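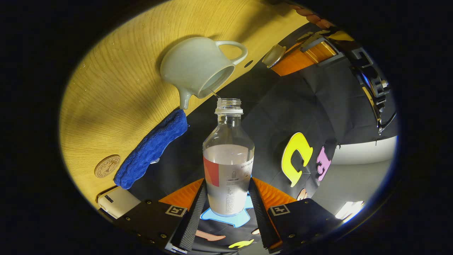
Figure 4. Wrist view during a pouring episode. The bottle is held between the fingers while a thin stream enters its neck from the pitcher above.

5.2 Does the policy look at the liquid?

Several recent papers claim that an end-to-end policy learns to judge fill level from the wrist view alone. We are not convinced, and our own results with the Celon policy give us little reason to be. Celon was trained on the Niltville set, 3436 episodes in all, and it stops pouring at a sensible moment often enough to look clever in a video. The question is what tells it to stop.

Figure 4 shows why the task is harder than it sounds. The stream is a nearly transparent thread, and the level of the cloudy liquid sits close to the upper edge of the label. A network could track the liquid. It could just as well treat the label edge as a marker, or count time from the moment the pitcher tips. With one kind of bottle and a steady pouring rate, all of these give much the same answer, and a success score cannot tell them apart.

We ran two checks. In the first, we painted over the region inside the bottle before each image reached the policy. Stopping times hardly moved. In the second, we left the images alone and slowed playback by a factor of 2. The policy stopped too early, well short of the usual level. Neither result is what we would expect from a system that watches the liquid.

The Plornis planner, which uses a separate level estimator, did respond to the painted images, mostly by refusing to act. That is less pleasant to demonstrate but easier to trust. Its estimator has faults of its own: it confuses printed borders with the liquid surface, and the strong lens curvature near the rim of the view makes this worse.

Prokopenko, our replay tool, was used for both checks. We repeated each with five training seeds. The spread between seeds was large, and we would not rank the two systems on these numbers.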